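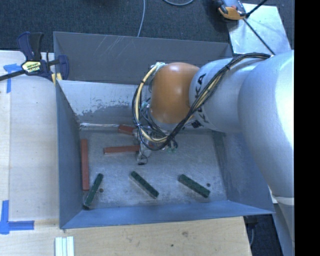
## Bin picking, week whatever-it-is

Hello all. Alaric S. asked me for a few lines on how the arm is coming along, so I've put down the soldering iron and made a cup of tea (two, by now).

We've been on the blocks since the start of the year. The idea is simple enough: red ones and green ones go in the metal tray in any old order, and the arm picks them out and sorts them by colour. Colour was the easy bit! Mereana had that going in one evening. What's eaten our Tuesdays is the angle, because a block lying diagonally needs the wrist to turn before the fingers go down, and ours likes to take the long way round and wind its cables up as it goes.

So cables are next. There's a big loop of them round the gripper, mostly black with the fat yellow one in among them, and I'd like it shorter and tied further back along the forearm. Imani thinks we should leave more slack, not less. We've agreed to try hers first – she did bring cake.

The other headache was the sloping walls. A block resting near the back wall is awkward to reach, and I had the speed up far too high when I first tried it. Lesson learnt, and we now run at 18 per cent until a new routine has done 56 picks without a miss. Best night so far was 330 picks, with five dropped, and I was unbearable about it all the way home.

If you use that bench, please leave the bar clamp on the corner of the tray where it is, and the blue tape on the table too. Shift the tray even a little and all our taught positions are out, and that's an evening gone for me. Anything else on the bench you can move, just put it back after.

We could do with some short cable ties, the reusable sort, and somebody who's good at brackets. Diane has drawn one up for the gripper but her printer's in bits. Come and find us in the back room or leave a note in the Trincombe folder. In May we're hoping to swap the blocks for something knobblier, and I'm taking suggestions.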